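### 3.2 Clearance rules for unattended plate handling

The Matlala cell was modeled in simulation before any hardware rule was written. Each rule in this section was checked first against rendered runs, 800 in the tuning set and 2,000 in the test set.

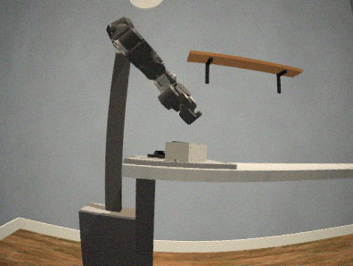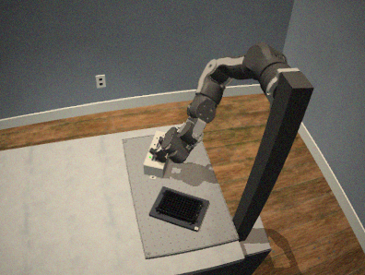
**Figure 4.** Simulated arm and bench, two views.

Good practice for small lab cells starts with one question: how close may the tool come to a device it isn't picking up? Existing site rules gave a single stop distance for the whole bench, and operators at Bruvura told us they often switched it off. We replaced it with two zones. The outer zone allows normal speed. The inner zone covers the space directly over any powered unit, such as the small white one with the green light in the second view of Figure 4, and there the arm must slow down and hold its wrist angle fixed. A tray holder set apart on the same plate, as the black one is, gets its own inner zone — the two may not be merged, even when the path between them is short. Akpalu and Noonan reviewed the wording in April and asked that any change to the layout void the earlier approval. We kept that clause. Shelves and other wall fittings are treated as fixed obstacles and are listed in the cell record.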